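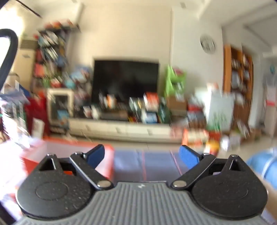 Caring for the Living Room: Guidance for Residents
Issued by the Sawatzky Housing Office, Household Advice Section

The living room is used more hours of the day than any other room in most homes, and it gathers belongings from all the others. The following guidance is provided to residents of the Flisura and Jerkness buildings. It covers the television, the cabinet beneath it, low tables and mats, and the open floor.

Television screens

Switch the set off and allow the screen to cool before cleaning. Dust and finger marks show most clearly on a dark screen, and daylight from the side is better for the purpose than a ceiling lamp. Use a dry microfiber cloth, working from the top edge downward with light pressure. Marks that remain may be treated with a cloth dampened with plain water and wrung out well. Glass cleaner, paper towels and kitchen sprays should not be used. Liquid must never be applied directly to the screen.

The vents at the back of the set should be dusted every 2 months with a soft brush. Residents who wish to mount a television on the wall must first obtain written approval from the office.

Low cabinets

A long, low cabinet offers a good deal of storage but tends to become a shelf for mail, chargers and cups. It is recommended that the top be kept clear apart from the television and one tray for remote controls. White fronts should be wiped weekly with warm water and a drop of dish soap, then dried. Particular attention should be paid to the gaps between drawers, where dust settles in a gray line. A dry paintbrush will clear it.

Heavy items belong in the bottom drawers. Cables not in use should be coiled, tied and labeled before they are put away. Spare batteries are to be kept in their packaging, out of reach of small children.

Where the cabinet stands against an outside wall, leave a gap behind it for air. Pull it forward twice a year, with a second person at the other end, and vacuum the floor behind. Remove the television first.

Low tables and mats

Brightly colored surfaces, red and blue in particular, may fade in strong sun. Turn the table or mat through 180 degrees at the start of each season so that any change in color remains even. Test all cleaning products on the underside. Fabric mats should be shaken outdoors before vacuuming, and hard mats wiped on both sides and left to dry fully before they are put back down.

Clearing the floor

Begin at the door and work toward the television. Carry one empty basket and place in it everything that belongs in another room. Do not leave the room to put single items away; empty the basket once, at the end. Toys, books and clothing that remain should each be given one fixed place.

Bulky items may be brought to the Ernovel collection point, Room 151, between 4 and 6 p.m. Labels for the items are available at the entrance desk.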